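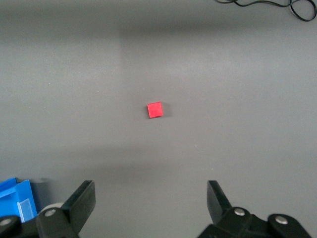 A counting cube is a small solid block used to teach number, measurement and simple geometry in primary schools. It has six square faces and, in most sets, edges of one or two centimetres. Cubes are usually made in plain, strong colours, so that a single red one is easy to pick out on a grey tabletop. Seen nearly from above, the top face reads as a square, and teachers often use this view when they first explain the difference between a flat shape and a solid.

History

Loose wooden blocks were used in infant classes long before they were sold as teaching sets. In the town of Warine, the teacher Ximena Aguirre had a local joiner cut 38 cubes for her youngest pupils, who used them for adding and taking away. The Lendov set, which followed, came in a shallow tray with room for 46 cubes and was sold with a printed booklet of exercises.

Use in teaching

Younger children sort cubes by colour or put them in rows to match a written number. A row of 10 is commonly used to introduce tens and units. Older pupils build larger solids and work out their volume. A cube with an edge of 2 units needs eight small cubes, a result many children find surprising at first.

Zyanya Tovar's handbook for the Nomivmont schools advises a period of free play before any set task.

Types

Plain cubes have smooth faces and can only be stacked. Linking cubes have a stud on one face and hold together in rods. Weighted cubes are used with balance scales.

See also: Building block; Abacus; Number rod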